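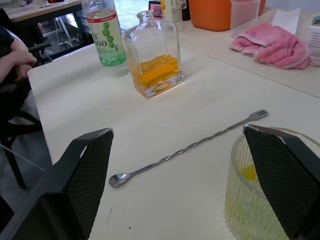 The first thing Esko Sjöberg does when you walk into his home bar in Durkach is hand you a spoon. You taste, you rinse, you taste again. By the third sip of his amber syrup I had forgotten I came to write about drinks with no alcohol in them, and I was asking if I could take some home.

Sjöberg spent years behind hotel counters before he started mixing soft drinks for friends on two white tables pushed together. He buys juice at the corner store, pours what he likes into any bottle that will hold it, and builds from there. Sweet, sour, bitter, a little color. He will talk about ginger for 45 minutes if you let him, and I did!

What I love about his way of working is how ordinary most of it is. There's a towel, a paper napkin, plastic cups, an orange tub for the odds and ends. Then, right beside the supermarket juice, you find a proper long bar spoon with a twisted shaft and a tiny fork on the other end, the sort of tool that makes you stand up straighter when you pick it up.

That spoon is worth learning. Hold it loosely, high on the twist, and let it turn between your fingers as the bowl runs around the inside wall of the glass. The ice should move as one lump, almost without noise. Mine clattered like a dropped tray for the whole first evening. The fork end is for fishing out olives and cherries, and Sjöberg also uses it to steal slices of pickled pear from a jar when he thinks his guests are looking elsewhere.

Start with the green one

If you make only one drink from his notebook, make the one he calls the Nastow. It's cucumber, green apple and lime, sweetened with a mint syrup he steeps overnight. For two people he uses 300 milliliters of apple juice, 70 of the syrup and the juice of two limes, stirred over ice and strained. It tastes like the first warm morning of the year. A clear glass is essential, he says, "or you've thrown away half the drink."

He labels everything, too, including glasses, and after one round I understood why. Two green drinks can look like twins and be nothing alike in the mouth. 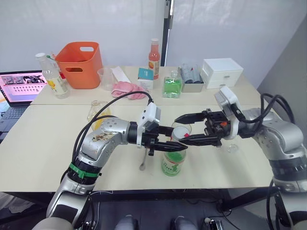

Borrowed from the lab

The other half of the fun is the glassware. Sjöberg fell for laboratory shapes at a school clearance sale in Mirbridge, and they have been creeping into his bar ever since. The conical flask, the Erlenmeyer if you remember chemistry class, is his favorite, and it has become mine. You can swirl it hard without slopping anything over the neck. It pours more neatly than I expected, and the wide base sits on a table as if it had grown there.

He is firm about one thing: buy it new and keep it for food. A flask with a past belongs in somebody's garage. He also keeps a plain plastic measuring cup close by for the boring part, getting the amounts right before anything goes into the pretty glass.

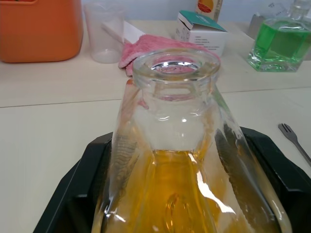

Syrups are where the flask really shines. His amber one, the Vanhove, is strong black tea, orange peel and dark honey, cooled completely before it goes in. Tip the flask and the syrup clings, then slides back down the glass in slow gold lines. You can judge the thickness by watching it. If it races, he puts it back in the pan for around 5 minutes and tries again.

Top a spoonful of it with cold soda water and you have something bitter and grown-up. Stir it into pink grapefruit juice and it turns soft and a bit wicked. I've had it over vanilla ice cream as well, standing up in my own kitchen at midnight, and I'd recommend that to anyone.

Sjöberg is already planning for September, when the plums come in and he wants to try them with bay leaf. He has set aside a bottle for me, and I've been practicing with the spoon.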